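Household and Workshop Robots: Frequently Asked Questions
Reading time: 2 minutes

Can a robot tidy a room yet?
In part. Machines can vacuum a floor and cut a lawn with little help. Picking up what people leave lying about is far harder, and no product assessed by the Prirby Institute can yet be left to do it alone.

Why is sorting mixed objects so difficult?
A factory robot usually handles the same part all day. A drawer or a scrap bin holds things of every shape, often resting on one another. The machine must decide what each item is, where to grip it and how hard to squeeze. Foil crumples — a bottle may roll.

How does the Institute test this?
Our Brakon trial uses 107 household and workshop objects. Each arm is given 15 attempts at a mixed bin, with a limit of two minutes for each attempt. Staff may not touch the contents once an attempt has begun.

What goes into the bin?
Contents vary in size, stiffness and surface. A single load may include crumpled foil, a small bottle, a rough block and a green Lego baseplate with smaller items beside or on top of it.

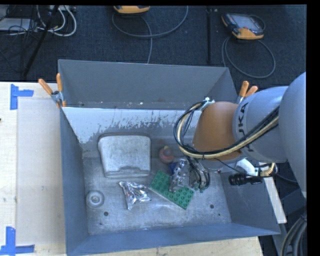

Loads are changed between attempts, so that an arm cannot succeed by repeating a stored movement. Results are reported for the whole load and for each object.

Are small workshops using such machines?
Seven firms in the Disen district replied to our August survey. Most use arms for loading and stacking, and keep mixed sorting as a manual task.

Should I wait before buying?
The Institute does not recommend individual products. Buyers should ask to see a machine work with their own items before signing an agreement.

Related items
Folding laundry by machine: the Vũ report
Safe distances around workshop arms
How to read a Brakon score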